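Chapter 6
Aluminium: From Ore to Section

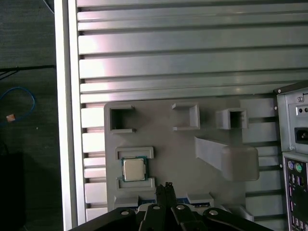

Aluminium is bought by weight but paid for in electricity, Winov remarked in reply to a survey carried out for this book, and a student who keeps that in mind will find the rest of the subject easier to follow. The reply went on to complain that most textbooks give three pages to the smelter and three lines to the press. The present chapter attempts a fairer division. Sections 6.1 to 6.3 deal with the ore and its reduction, Sections 6.4 and 6.5 with the shaping of the metal, and Section 6.6 with its recovery from scrap.

Before you begin

Students should already be familiar with the following from Chapters 2 and 5:
the difference between a pure metal and an alloy
oxidation and reduction
the meaning of tensile strength, stiffness and density
the reading of a simple dimensioned drawing

Key terms in this chapter

alumina, anode, bauxite, billet, cathode, die, dross, extrusion, primary metal, secondary metal, section, temper

6.1 A common element and an uncommon metal

Aluminium is the most plentiful metal in the Earth's crust, yet it was unknown as a metal until the nineteenth century. Iron, copper and tin had by then been worked for thousands of years. The reason lies in the strength with which aluminium holds on to oxygen. A furnace burning charcoal or coke will take the oxygen from iron ore and leave iron behind. The same treatment has no useful effect on the oxide of aluminium, and early chemists could obtain the metal only in small quantities by costly chemical means. For a time it was treated as a precious metal and used for jewellery and for display.

The position changed when electricity could be generated cheaply and on a large scale. Alumina dissolved in a bath of molten cryolite can be separated by an electric current, and the method devised in the 1880s remains the basis of the industry. Within a generation the price had fallen so far that the metal was being used for saucepans.

Two consequences of this history are still with us. The first is that smelters have tended to be built where power is cheap, often beside rivers and at a great distance from the mines that supply them. The second is that the price of the metal is closely tied to the price of energy, and a plant that was profitable when it was built may cease to be so without any change in its equipment or its workforce.

6.2 Bauxite

The principal ore is bauxite, a reddish rock formed by long weathering in warm, wet climates. It is usually found near the surface and is taken by opencast mining. The topsoil is stripped and stored, the ore is removed, and in a well-managed mine the soil is later returned and the land replanted. Students should note the phrase "well-managed". The quality of restoration varies widely, and the question is taken up again in Chapter 14.

Bauxite is a mixture. Besides aluminium compounds it contains iron oxides, which give it its colour, together with silica and small amounts of titanium compounds. These are removed at the refinery, where the crushed ore is treated with hot caustic soda. The aluminium compounds dissolve and the remainder does not. After filtering, pure aluminium hydroxide is made to settle out of the liquid, and heating drives off the water to leave a white powder, alumina. The residue, known as red mud, is strongly alkaline and must be stored with care – its safe disposal is one of the industry's oldest unsolved difficulties.

6.3 Reduction in the cell

A reduction cell is a shallow steel box lined with carbon, which serves as the cathode. Carbon blocks forming the anode are lowered into the bath from above. When the current passes, molten aluminium collects at the bottom of the cell and is drawn off at intervals. Oxygen is released at the anode and combines with the carbon, so that the blocks are slowly consumed and have to be replaced.

The cells are connected in long lines, and the current runs through all of them in turn. It cannot be switched off at will. If supply is lost for more than a few hours the bath may freeze solid, and the line can then be restarted only with great labour and expense. For this reason smelters hold long contracts with their electricity suppliers and are seldom willing to vary their demand to any great extent.

6.4 Alloys and tempers

Pure aluminium is soft. It is suitable for foil and for electrical conductors, and for little else that must bear a load. Small additions of other elements alter its behaviour considerably. Magnesium improves strength and resistance to sea water. Silicon makes the molten metal flow more readily and is therefore common in castings. Copper gives high strength at some cost in resistance to corrosion. Magnesium and silicon together produce a group of alloys that can be pushed through a die with ease and hardened afterwards, and most structural sections are made from these.

The name of an alloy is not enough to specify a material. The same composition may be supplied soft, partly hardened or fully hardened, and this condition is called its temper. A drawing that gives the alloy and omits the temper is incomplete, and in the assessed exercises at the end of the chapter it will be marked as such.

6.5 Extrusion

Extrusion is the process by which a heated billet is forced through a shaped opening in a steel die. The metal is not melted. In the worked example used throughout this section, the billet is heated to 500 °C, at which temperature it is soft enough to flow under pressure but remains solid. It leaves the die as a continuous length whose cross-section matches the opening. The length is cooled, stretched to straighten it, cut, and hardened in an oven.

The advantage of the process is that grooves, ribs and hollow chambers can be formed in a single operation. A slot running the full length of a section would be expensive to machine from solid bar. In an extruded section it is present from the start, and the cost of including it lies almost wholly in the die. Slotted sections are accordingly used wherever parts must be fixed and later moved: shop fittings, display stands, work surfaces, machine guards and the mounting panels found in many workshops and laboratories.

The Trestley section, which appears in several of the exercises, is 40 mm wide with walls 2 mm thick. The Vlachopoulos section has the same wall but is 50 mm wide. Students are asked to compare the two in bending, and will find that the modest increase in width has a greater effect than most people expect. The calculation requires only the methods of Chapter 5.

Certain limits should be observed when a new section is designed. Walls should be as even in thickness as the purpose allows, for a thick part and a thin part side by side will pass through the die at different speeds and the length will bend or twist as it emerges. Sharp inside corners wear the die and should be given a small radius. Deep, narrow slots leave a slender tongue of steel in the die, and this may break under load.

Surface finish is a separate matter. Freshly extruded aluminium is bright and reflective, but it marks easily in handling. Anodising thickens the natural oxide film and may be left clear or dyed. Powder coating gives a wider choice of colour – white is common for window frames – and conceals small die lines that anodising would leave on view.

Study task 6A

Find a slotted or ribbed aluminium section at home, at college or at a place of work. Draw its cross-section to full size. Mark each wall thickness, and note any place where the limits given above appear to have been disregarded. Keep the drawing, which will be needed for Study task 6D.

6.6 Secondary metal

Aluminium can be melted and used again with little loss of quality, provided that it is kept clean and that the alloys are not mixed. Remelting requires only a small fraction of the energy needed to produce primary metal from ore. Offcuts from the press shop are the easiest scrap to deal with, as their composition is known. Metal recovered from demolished buildings or discarded vehicles presents more difficulty, being painted, fastened to steel or joined with rubber and plastics. The Wesatel case study, which opens the next section, follows one load of old window frames from the demolition contractor's yard to the casting of new billet.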